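Skoser Residence Services
Household Guidance: Care of Plastic Tableware and Sponges

Residents in furnished units are responsible for the daily care of kitchen items supplied with the unit. The following advice applies to plastic plates, bowls and cups. It does not cover nonstick pans, for which a separate sheet is kept at the Nicholas Street office.

Scrape food into the trash before washing. Use warm water and a small amount of dish soap, and wash with the foam side of the sponge. The scouring side is intended for oven racks and baked-on residue; on plastic it leaves fine scratches that hold stains. Tomato and curry stains may be treated with a paste of baking soda and water, left for 10 minutes and rinsed off.
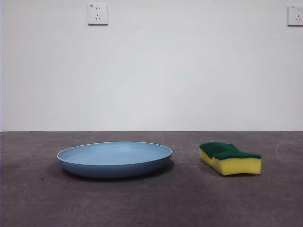
Shallow plastic plate and two-layer sponge, green scouring pad uppermost.

After each use, rinse the sponge until the water runs clear, squeeze it out and stand it on edge so that air reaches both layers. Do not leave it in the sink or under a stack of dishes. Sponges should be replaced every 2 weeks - sooner if there is an odor or if the pad begins to separate from the foam.

A sponge that has been used on floors or bathroom fixtures must not be returned to the kitchen. Cut one corner off any sponge kept for cleaning, and store it with the mop and bucket.

Replacement sponges are issued in packs of 4 at the front desk. Worn or cracked plates may be exchanged there as well.

Last revised 24 November 2019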